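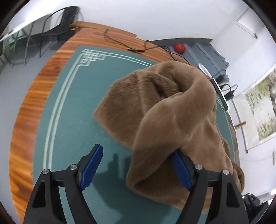 # Chapter 4: What Counts as a Success?

Cloth is where many claims about robot learning go to be tested, and where a fair number of them come apart. A block has a top and a side. A blanket has whatever shape it was left in, and the moment a finger pushes on a fold, it has another one. If you read only the abstracts of papers on folding and picking up fabric, you could be forgiven for thinking the matter was closed some years ago. The tables at the back of those same papers are worth more of your time.

This chapter looks at one popular method, learning from demonstrations recorded with a hand-held gripper. A person carries the gripper to the object, closes it, moves the object, and lets go. A camera on the tool records what the fingers meet. The recordings are then used to train a policy that is supposed to do the same job on an arm. The appeal is plain enough. Demonstrations are cheap, they can be made in ordinary rooms, and the person making them doesn't need to know how to drive a robot. Whether the result deserves the numbers attached to it is a separate question, and it will take up most of our pages.

## 4.1 The Talbridge blanket study

Our main case is a study led by Beril Güler and Wissam Salameh under the project name Talbridge. The team recorded 3000 demonstrations of a single task: take hold of a plush blanket lying in a heap on a table and lift it clear. They trained a policy on all of them, then ran 600 trials on an arm fitted with the same kind of fingers. The report says the policy "handles deformable objects in everyday homes."

Read that sentence again with a pencil in your hand. The recordings came from two homes. The word "everyday" is carrying a lot of weight, and "deformable objects" is carrying more, given that every trial used a blanket. A towel is thinner. A fitted sheet has elastic in it. A wet dishcloth sticks to the table. The study may well tell us something useful about plush blankets, and we should be willing to take that much from it and leave the rest.

There is a second problem, and it is harder to spot. A trial was scored as a success if the blanket left the table within four attempts. Lụa Phan, who rescored the trial videos for her thesis, asked what happened when only the first attempt counted. She also asked what a very dull rule would do: lower the open fingers onto the highest point of the heap and close them. The original report has no such baseline. Without one, we can't say how much of the score belongs to the learning and how much belongs to the blanket, which tends to offer a ridge or a loop to anything that comes down on it.

None of this makes the work bad. Güler and Salameh published their scoring rule in full, and Phan could not have done her check otherwise. Plenty of groups are less open.

## 4.2 Before you read on

Keep these points beside you for the rest of the chapter:

- Who made the demonstrations, and in how many rooms?
- What exactly ended a trial?
- Were retries allowed, and does the headline number say so?
- What does the simplest rule you can think of score on the same task?

Section 4.3 takes up the scoring rule first — it is the easiest to change, and small changes to it move the results a long way.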